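Warnmont culinary program weighs robot arms for its teaching kitchen

2019-05-11

The folks who run the culinary program at Warnmont College have been talking about robot arms since the winter, and this month they finally put some numbers on paper. The plan now being passed around calls for 2 arms in the teaching kitchen at Eltelstead Hall, with a service contract that would come to $902 a month, and it leaves the choice of supplier open between Hsieh and Oleck, both of which have sent quotes.

Before anyone signs anything, though, the planning group wants to see the work tried out in simulation, and that is where the spring has gone – bottles, vegetables, cabinets and a good many long evenings at the computer.

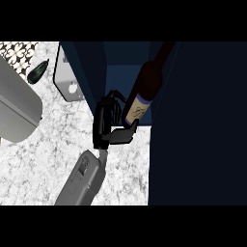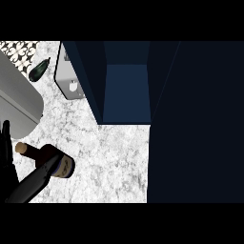

Simulated kitchen views with a robot gripper, a wine bottle and the navy cabinets.

Wai-kit Lau, who is putting the budget together, said he would gladly spend a few more weeks on the computer if it keeps the college from buying the wrong gripper. "Everybody asks me what the arm costs, and I do understand why," he said, "but then you have the spare fingers, at $87 a set, and the mounting plate, at $297, and somebody's time to look after it all, and I'd like to have every bit of that written down before we go and ask for money."

The group hopes to settle on a supplier before the end of May. Students and staff who would like to read the draft plan can pick up a copy at the Eltelstead Hall front desk.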